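The man who doesn't believe in storage

Crisóforo Ibarra has spent the better part of his working life selling people furniture to put things in, first at a shop in Salinas and then at his own place in Kenbridge, and he would like it known that most of it does no good.

"They come in with a mess and they want to buy the cure," he says. "So I sell them a cabinet. Then they have a mess and a cabinet."

I had gone to see him on a Thursday with my own doubts. Desk organizing has become a small industry, with paid courses and matching trays, and I wanted to hear from a man who had left the selling side of it. These days he charges by the hour to go through drawers with people. The fee is 60 dollars. I asked whether that was any less of a racket than the cabinets.

"Maybe not," he said. "But I go home after, and the cabinet stays."

His argument starts with the small desktop drawer unit, which he regards as the worst offender. A big dresser at least gets socks. The little one gets whatever was in your hand. Light oak, square top, two drawers with black bar handles: he has sold plenty along those lines and thinks they look very nice.

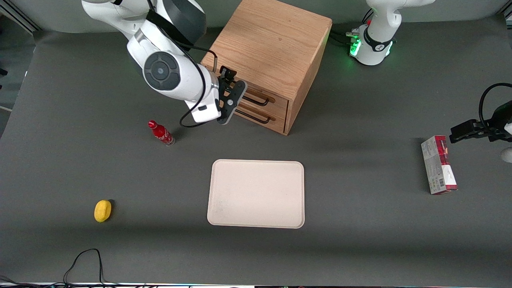

Ibarra's rule for such a unit is that each drawer gets a single job, and that if you can't say the job out loud in a few words you should leave the drawer empty until you can. I said this sounded like something off a refrigerator magnet. He agreed that it did, and said he had 30 years of evidence for it anyway. When I asked what the evidence was, he talked for a while about a customer who kept batteries in one drawer, dead and good together, and tested them by trying each in a flashlight every time the power went out.

"That's a drawer with a job," he said. "The job is to make her angry."

The handles came up more than I expected. He likes a bar you can hook two fingers behind. Knobs come loose, he says, and cutout fronts with no handle at all get pulled from the corner until the drawer racks and sticks. He blames the Plelley line for that fashion, a range he carried for 6 months and dropped. He also dislikes felt liners, which hold crumbs, and any divider that can't be lifted out.

I pushed him on the top surface, which in my house is where the trouble is. A flat top invites piling, and no rule about the insides of drawers will stop it. He gave some ground here. His clients at the Skerkcombe apartments, he said, mostly keep their drawers in decent order by now and still can't see the tops. He has tried putting a plant there. He has tried a lamp. One man simply piled things around the lamp.

Then there are the boxes. Ibarra has strong feelings about product packaging, the narrow printed cartons that something came in and that stay out on the desk long after anyone has looked at them. The prettier the printing, the longer they last. A plaid one, he says, can survive for years. 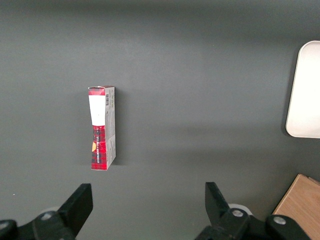 His test is to pick the carton up and open the flap. If the thing inside gets used, take it out and give it a place, and flatten the cardboard the same afternoon. If it doesn't get used, the box was never the problem. I asked about warranties, returns, resale, all the reasons I keep mine. He wanted to know when I had last returned anything. I said February, which was true, and he looked annoyed.

"All right," he said. "Keep 2."

He wouldn't say why two. I suspect he made it up on the spot, as I suspect he makes up a fair amount of this, and he didn't much object when I told him so. What he would defend is the order of work: table first, then the drawers, and no shopping until both are done. He has lost clients over the last part. One went out at lunch and came back with a set of trays still in the bag.

I tried it on my own desk that weekend, without paying him. The table took twenty minutes and the drawers took the rest of the day. The lower one has pens in it and nothing else. The upper one is empty, and I still can't say what it's for.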